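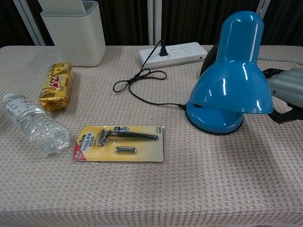

Collection for the winter travel kits is open again, and the drop-off table is set up in the side room at Nellora until the end of the month. The kits go to people who arrive at the Bredulov shelter with nothing packed, so we ask for small things in their original wrapping. A razor still sealed on its card, like the Schick one on the table, is right. So is a bottle of water or a snack in a foil wrapper. Please leave opened packs, glass and anything from a hotel bathroom at home.

Print this page
E-mail this page

We sent out 944 kits last season and have 138 left on the shelf at Clemov Street. The target this time is 3000 – a big jump, but the shelter has taken on a second building and asked for more. Razors, socks and combs are the items we run short of first. Toothpaste we have plenty of.

Fengying Deng is running the table and will be packing on weekday evenings. If you can spare an hour, come by after six and she will show you the order things go in: water at the bottom, snacks next, flat items down the side. Larger donations should go straight to the Su warehouse, Unit 4, rear entrance – please call ahead so someone can open the gate.

Cash gifts are also welcome and are used to buy whatever is missing at the end. The fund stood at $1559 on 05/01/2025.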